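Talk notes: Furnishing an open mezzanine
Latdale session, 2:00 p.m. slot, speaker copy

SLIDE 1. Scope
Covers the upper level only. Floor, railing, tables, clear routes. Lighting and acoustics are in the second talk, so park any questions on them.
State the brief as given: a work floor that can be rearranged without trades on site. Floor area is 1,798 square feet including the stair landing. Furniture supply by Tekberg, layout drawings by Zidden.

SLIDE 2. Starting constraint
The open side sets everything else. On a closed floor you lay out from the walls. On a mezzanine you lay out from the railing and work back.
The railing at this site is curved, which rules out a straight row of tables parallel to it. Two choices: follow the curve with small tables, or set large rectangular tables at an angle and accept wedge-shaped gaps. Zidden drew both. The second was chosen.
Pause for the plan drawing.

SLIDE 3. The railing side

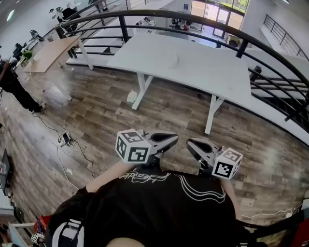
Upper level, white table and curved railing, with the lower level beyond.

Points to make:
Black metal, rounded handrail, horizontal bars. Sight lines to the lower level stay open, and the long white countertop or desk down there can be seen from the tables.
Horizontal bars can be climbed. Check local code before specifying them, and keep anything that works as a step away from the rail.
The second table, with the light wooden top, stands near the railing. Small potted plant at the far end. Plants are fine on the tabletop. Do not hang planters on the outside of a rail above an occupied level.
Plank floor in mixed brown and gray. Varied tones hide scuffs better than a single color. Lay one box out of each batch before fixing, or the mix comes out in patches.

SLIDE 4. Tables
White tops, angled legs on the large one. Angled legs take up more floor than the catalog drawing suggests. Measure at the feet.
Budget line for tables was $1,000 each, delivered. Assembly was charged separately — say this clearly, it was missed in the first quote.
Large tops have to come up the stair. Check the turn at the landing with a cardboard template cut to size.
Felt pads on all feet. Replace them on a schedule.

SLIDE 5. White on white 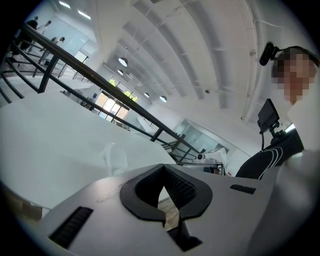 Large white table by the railing, with a translucent chair.

Points to make:
A translucent chair nearly disappears against a white top. Good for keeping a room visually light, poor for people walking through with their hands full.
Where the walkway passes a table, use a chair with a dark frame or a colored seat.
Smooth white tops show glare near glazing. Matte finish costs more and marks sooner. The Bukhari sample board has both finishes, so pass it along the front row now.

SLIDE 6. Clearances
Keep a full walkway between table edge and railing. Draw it with chairs pulled out, in use, then check it again on site with tape.
Minimum knee space in our schedule is 21 inches per seat. Go wider at the corners of the angled tables.
No storage under tables on the walkway side.

SLIDE 7. Questions
Likely ones: floor loading (refer to the engineer's sheet, item 408), cleaning between the rail bars, lead time on tops.
Handouts are on the side table. Collect the sample board before leaving.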